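### 3.2 Household disruption after the March storm

Of the 268 Wellard households that returned a survey, most lost power for 5 to 7 hours. Plowing on the Gittins side finished first — the travel advisory there was lifted before noon — and Undby waited until evening. Rees and Penry coded the open answers on how families filled the day indoors. Children's play was mentioned often, usually alongside shovelling and cooking (Figure 2).

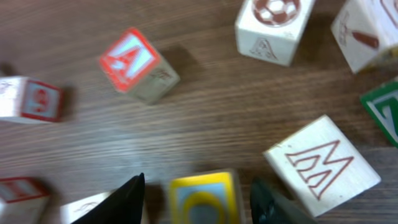
**Figure 2.** Alphabet blocks on a wooden tabletop.

Households with a wood stove reported fewer calls to neighbours. We did not ask about generators.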